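Snack boxes by the hundred from a back room in Stenville

Hauke Eichhorn had been up since five when I called on him, and he was still short of lids. He runs the packing side of Mrema, a small business in Stenville that fills snack boxes for offices, schools and the occasional wedding. He is 58 and used to drive a bread route. His partner in the business, Torben Ruppert, keeps the books and does the buying.

They started with a single customer, a dentist's office in Skivton that wanted something for the staff room. "They asked for a mix, so I bought a mix," Eichhorn says. "I put it in a shoe box. It looked terrible, but they ordered again."

Last year Mrema sent out 2,413 boxes. The two men had planned on 1,336, a figure Ruppert got by doubling the year before and taking off what he thought they would lose when a school contract ended. The contract was renewed in May and the plan was out of date by summer.

The work is done in one room behind a former shoe repair shop. The shop itself is used for storage. There is a radio, a sink, and a calendar with the pickups marked on it. Eichhorn likes the table clear at the start of the day and says he does not much care what it looks like by noon.

I asked him how a box gets filled. He said most people begin in the wrong place, with the things they like best.

"You start with whatever you have the most of," he says. "Small packets go in first and they find their own level. Then you put in the things that need to be seen. If you do it the other way you end up pushing, and chips don't like being pushed."

He does not sort by brand. He sorts by how much a packet can take. Candy can go anywhere. Crackers go near the side, where the wall of the box protects them. Anything with chocolate stays out of the room until the last hour, because the afternoon sun comes in through the back window and they have never got around to buying a blind.

Color is Ruppert's department. He noticed that customers complained when a box looked all the same, even if the contents were different. "We had one that was nearly all red," Ruppert says. "There were five kinds of snack in it. The woman phoned and said we had sent her a box of one thing. So now I buy something yellow every week. It doesn't matter much what it is."
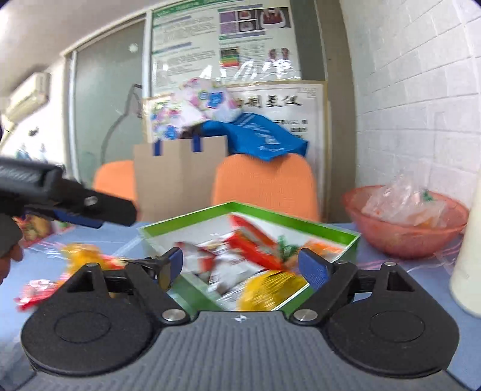
Red and white packets in a green-rimmed box, with a yellow one toward the front.

The boxes are the biggest single cost after the snacks. Mrema buys them from Tongate, a packaging supplier, and the smallest order is 3,000. Ruppert held off for months before placing the first one. They had nowhere to keep them, and for a while Eichhorn had stacks of them in his hallway at home.

"My wife was patient," he says. "She was patient until the second delivery."

Customers return the boxes when they can, and those that come back clean are used again. Ruppert would like to charge a deposit. Eichhorn is against it. He thinks people will stop ordering if they have to keep track of something, and he would sooner lose a few boxes. They have been having this argument for two years and neither seems in a hurry to settle it.

There are other things they disagree on. Ruppert wants a printed list in every box. Eichhorn says the list is wrong as soon as one product runs out, which happens most weeks. For now the schools get a list, since they have to check for nuts, and the offices get one if they ask.

On a good morning Eichhorn can finish a box in under two minutes. He says speed is not hard once everything is within reach, and most of the time he loses goes on walking to the storeroom for one more carton. He has tried moving the shelves closer. That made it difficult to open the back door, so he moved them back.

I asked if he still eats the snacks himself. He said he does not eat the candy anymore but still takes a bag of salted peanuts with his coffee, and he pays for it. Ruppert writes it down.

The plan for next year is to take on one more person, part time, and to add deliveries in Skivton beyond the dentist. They have 7 offices there waiting for a price. Ruppert was going to send it out the evening I visited, once he had heard back from Tongate about the lids.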